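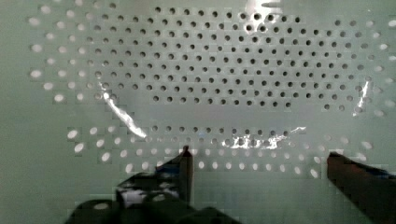 Holes, Foam and Hope: Noise in the Refectory at Wendstead College

Group project report, Building Environment module
Submitted 20/10/2023

1. Why we did this

Anyone who has eaten lunch in the Wendstead refectory knows the problem. You sit opposite a friend, your friend's mouth moves, and you nod. By the end of the first term you have agreed to several things you know nothing about. Our group chose the refectory because we were there most days anyway, and because the other topic on offer was drains.

The room was built as a gymnasium and became a dining hall when the Cartwright Building opened and took the sports equipment with it. It kept its hard floor, its high ceiling and its long bare walls, all of which are excellent for basketball. We set out to find how long sound hangs about in the room, what diners think of it, and whether perforated panels would help at a price the college might pay.

2. Some background

When a sound is made in a room, part of it reaches your ear directly and the rest arrives after bouncing off things. If the surfaces are hard, the bouncing goes on for a while. Everyone then talks louder to be heard over what was said a moment ago, which gives them more to talk over. The textbooks call this the Lombard effect. We had been calling it Tuesday.

Perforated panels are one of the usual cures. A plain sheet reflects most of the sound that hits it. Put holes in it, leave a gap behind and fill the gap with something soft, and a good share of the sound goes through and is turned into a very small amount of heat. The size of the holes, their spacing, the thickness of the sheet and the depth of the gap all change which pitches are soaked up best. A deeper gap generally helps with lower sounds, such as chairs being dragged by people who could have lifted them.

3. What we did

We measured the decay of sound by bursting balloons in the empty room and recording the result on a laptop. This is a recognised method, though it took some time to convince the kitchen. We used 16 balloons in all, at four positions, and threw out the readings spoiled by the dishwasher.

We also ran a paper survey over one week of lunches. We handed out 151 forms and were pleased with the return, until we read them. A fair number dealt only with the price of chips. One was a drawing of a horse — a good one, but hard to code.

Finally we built two test boxes from scrap board, one with a solid front and one with a perforated front, and compared them using a small speaker and a microphone. Both boxes had the same filling, which had been the inside of a cushion.

4. What we found

The balloon tests showed a long decay in the middle of the room and a slightly shorter one near the serving counter, where there are curtains. The curtains are the only soft thing in the building, if you leave out the sponge pudding.

The survey was less tidy. Most people who answered the question said the room was too loud. Asked what they did about it, the commonest replies were "leave" and "shout". A few liked the noise because it meant their own table could not be overheard, a view we had not planned for and felt we ought to report.

The perforated box returned less sound than the solid one in the speech range, as the theory said it should. At low pitches we could not tell them apart. We suspect the gap was too shallow, but it may have been the cushion.

5. Costs

We compared two products, the Nurnik wall panel and the Brinness ceiling tile. Covering the long wall with Nurnik panels came to roughly 542 pounds per bay, fixings included. The Brinness tiles were cheaper per bay at 125 pounds, but would need a scaffold, and the quote for the scaffold ended that discussion.

We suggest treating one bay of the long wall first and measuring again in November, with fresh balloons.

6. Weak points

We measured an empty room, and people absorb sound, even when they are the ones making it. Our laptop microphone was not calibrated. The test boxes were not quite square. We would also word question four differently, as "How does lunch make you feel?" turned out to invite essays.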